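Plultside lunch club sets its tables again after a long winter

There was a good deal of chatter and clattering of cups in Plultside on Tuesday, when the lunch club opened its doors again after a winter of being shut for a new boiler and a great many plumbing visits. The regulars, bless them, were queuing well before noon, some with their own cushions tucked under their arms.

The club has moved into the old Navickas bakery on the corner, and what a nice, light room it is -- the big front windows face the green, and there is a ramp now instead of those awkward steps that gave so much trouble last year. Lunch is soup, a main and a pudding for £6, with tea for as long as you care to sit over it. Rasmus Lill, who runs the kitchen, had leek and potato on for the first day, followed by a fish pie that went rather faster than he had planned for!

The tablecloths are back too, after a spell of bare tabletops in the old place that pleased hardly anyone.

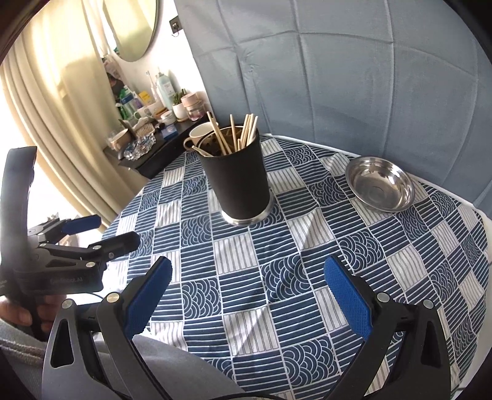
Reet Grīnberga said she had missed the company far more than the cooking, though she would like it known that the custard is much improved, and she wondered whether the club might open on a second day once the evenings draw in.

That will depend on money, as these things do. A spring raffle in Memness brought in £300 towards new saucepans, and a sale of home-made jams is planned for March. Anyone wishing to come along should put their name on the sheet by the door before Friday, and mention anything they can't eat.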